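Looking after cell 2: a talk with Yasir Rizvi

17/10/2026

When I came to Whitelaw to meet Yasir Rizvi, he was under the table. Only his shoes and one hand were visible, and the hand asked me for a hex key. I gave him the wrong one, then the right one. After this we could begin.

Rizvi is the technician for the two-arm cells. He came to the work from the repair of sewing machines, which he did in his uncle's shop, and he still keeps his tools in the same roll of gray cloth. The project in which the cells are used is called Walteo, and its subject is the handling of dishes. But I did not come to ask about the project. I wanted to know how such a cell is kept in good order from one day to the next, and what kind of troubles it has.

"The big troubles are rare," he told me. "A motor dies, you change the motor, it is one afternoon. The small ones I have every morning. A screw goes a little loose, a cable moves a little. The arm still works, so people do not call me. Then after a week they say the arm became stupid."

I asked him to tell me his morning from the start. He does not like to tell things in order, but he tried.

First he takes the power away and moves each arm by hand, slowly, from the shoulder to the wrist. He does it with closed eyes if no visitor is there. He is feeling for a place where the joint is rough, or where there is some play. Then he opens and closes the fingers by hand and looks at the pads. Only then he puts the power on, and he waits for the arms to find their home position. If one of them arrives late he does not start the work. He switches off and begins again from the shoulder.

"Abelardo says I am too slow with this," he said. "Abelardo has never had to take a shoulder apart."

Abelardo Quiroga writes the control programs and sits in the next room. He heard this through the open door and came to defend himself. "I said it once, in September," he said. "And he was slow because he was also eating." They argued for some time about the September case, and I will give it here in short form, as both of them told it to me differently.

The left arm had begun to miss. It was not by much, 3 millimeters at the fingertips, always to the same side. Quiroga looked for the mistake in his calibration and made the calibration again, and then again the next day. Each time it was good for an hour. Rizvi changed nothing in the program. He put his hand on the shoulder housing, pushed, and felt that the whole base moved on the rail. Two of the clamp screws had lost their hold.

"It was the rail," Rizvi said.

"It was partly the rail," said Quiroga, and he went back to his room.

Since that case there is a line of paint across each clamp screw. When the line is broken, the screw has turned. Rizvi took this habit from Uludum, the workshop where he was trained, and he was surprised that it was not done here already. He also changed the order of the service book. The clamps are now checked before the calibration and the person who checks must sign. The arms have a full service after 1,950 hours of running, when the gearboxes are opened and greased, but he does not wait so long for the screws.

I asked about spare parts. He buys the finger pads from Ovach, in bags of 20, and he is not fully content with them. The rubber is good when it is new. After some weeks it becomes shiny, and a shiny pad lets a glass slip down slowly, so slowly that the program does not notice it. He cleans the pads with alcohol and a cloth, and he roughens them a little with fine paper. When a pad has been roughened two times he throws it away. He showed me the box with the old ones. I asked why he keeps them if they are thrown away, and he closed the box.

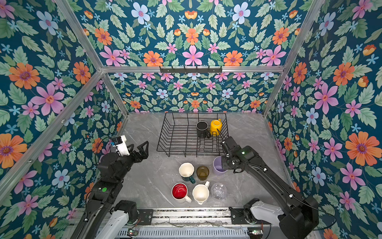
The last check before Rizvi gives a cell back is the one he likes best, and he calls it the crockery test. He writes no numbers in it. He lets the arms work over a mixed group of cups and he watches the fingers, with his chin on his hands. I asked him why the cups do not match each other, and he said that a full set from one shop would teach him very little about the pads. Glass and plastic do not hold in the same way, and a mug has a handle, which can stand in any direction. The cream one had its handle turned up toward the back wall, and the right gripper was just over the lavender plastic cup, very near to the corner of the dish rack. "This corner I watch," he said. "The fingers have not much place there. If my zero is wrong, the wire tells me before Abelardo does." He spoke quietly while the arms were on, like a person in a library.

The cables are his other worry. They run along the arms and they must have enough length for the widest reach, but a long cable makes a loop, and a loop can catch on something. He has tried ties, a spiral tube and cloth tape. For the moment he prefers the cloth tape, as it can be opened without a knife. A knife near a camera cable is, in his words, "a way to buy a camera."

The wrist cameras he touches as little as possible. He blows the dust from the lens and checks with one finger that the module does not shake. If he has to take it off, the calibration must be done new, and this means he must go to the next room and ask.

I wanted to know what he would change if he could order a new cell tomorrow. I expected him to speak about better motors. He thought for a while and asked for a higher table, and for clamp screws which can be reached from the front. "My knees are over forty," he said. "The arms are young. It should be me who has the comfortable place."

Before I left, Quiroga came back with a print of the September calibration, to show me that the error had also a small part which the rail could not explain. Rizvi looked at the paper for a long time. Then he asked me if I still had his hex key, and I found it in my coat.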